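Plerine : les objets oubliés triés avant la bourse de novembre

L'association Jornomby trie les petits objets laissés dans ses locaux de Plerine. Un tampon encreur rouge et des crochets adhésifs encore sous blister attendent sur la table.
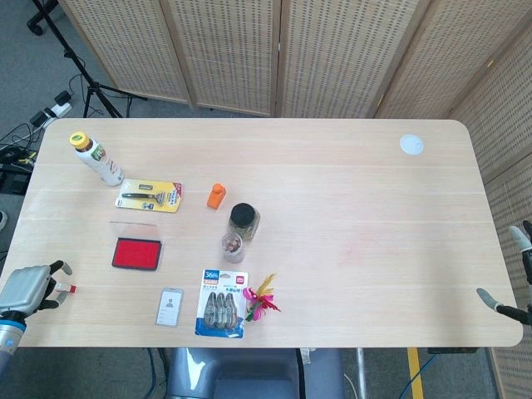

Où réclamer un objet ?
À l'accueil, au bureau 518, dès 15 heures, avec une pièce d'identité.

Des bocaux et un petit flacon orange sont regroupés vers le centre de la table. Un volant à plumes cherche aussi preneur. 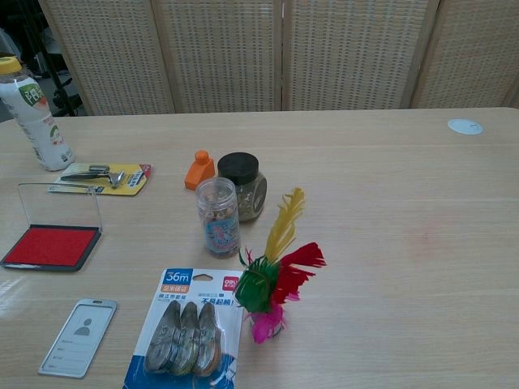
Ce qui n'aura pas été repris sera proposé à la bourse, deux euros pièce. L'entrée est libre.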